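Lokska cell, Grandport: setup and upkeep
Speaker notes, November 2025

Slide 3. Start with the finger check. Every 46 hours of run time we inspect the joints on both hands. Spares come from Srisuk. 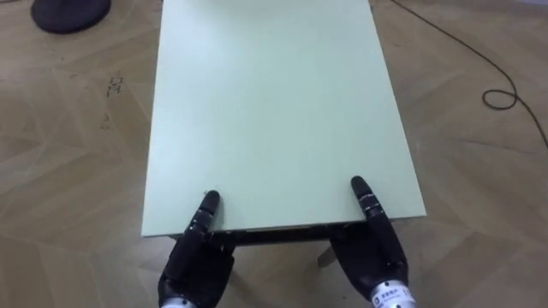 Table height gets set before the hands are zeroed. Let the group find the two fingertips on the near edge of the green top; that edge is our reference, and the allowed error is 4 mm. Wipe it first. Mention the cable on the floor to the right and ask how they route theirs.

Slide 4. Wrist bolts. We retorqued them in October at cycle 247. Hand out the Jitard sheet, then take questions.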